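Teaching an Arm to Change a Drive
Speaker notes, Naomi Kaijage

Opening
Wait for the people with coffee. Say who I am, say Nilmini Sikder did all the wiring and is in the second row, so wiring complaints can go straight there.

Ask who has changed a drive in a server by hand. Most hands will go up. Ask how long it took. Someone will say ten seconds. Thank them. Gazi's best time is four minutes and I'd like that out in the open early.

Why we did it
Nilmini got an old server for the shared bench and I had half an arm. Short version only. Leave out the van story unless the clock is kind.
Budget: around 700 dollars, not counting the parts we bought twice. Pause. We bought the wrist parts twice.

The gripper
Flat black plates, rounded corners, hex-socket screws. The corners were square on the first version and I have a scar on my thumb to pass around.
Go slowly here, builders like this bit. Pads: first set was too soft and squirmed when the carrier pushed back. The second set was fine until the connector end started to bite, at which point the arm leaned in like somebody shutting an overfull suitcase.
Mention the screws working loose. Threadlocker. I had a whole theory about vibration before Nilmini handed me the bottle.

Software
Stidavix is our own control script, named at 2 a.m., please don't look for meaning in it. It does three things: line up, push, give up. Giving up was the hardest to write. Early versions had no concept of it.
Log file has 1,293 attempts in it. If asked for the success rate: better on metal drawers, worse when the bench lights are on and the camera can't see much but glare. Drumis, the little test rack we made from scrap, was far too forgiving — everything fit in Drumis.

Questions I'll get
Is it faster than a person? No.
Would you let it near a machine you cared about? Ask me after the next set of pads.
Can we have the files? Yes, on the bench computer, folder called "old".

Leave the last slide up while people talk.

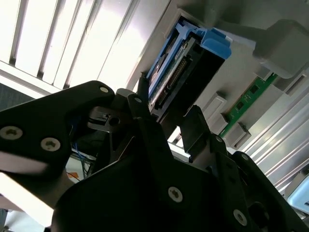

Werkwood workshop, March

Blue carrier partway into its slot, gold contacts still showing. From here on it's all about angle, and the latches of what looks like a memory module are close by. Point at the latches. Nilmini wants it on record that she asked for more clearance.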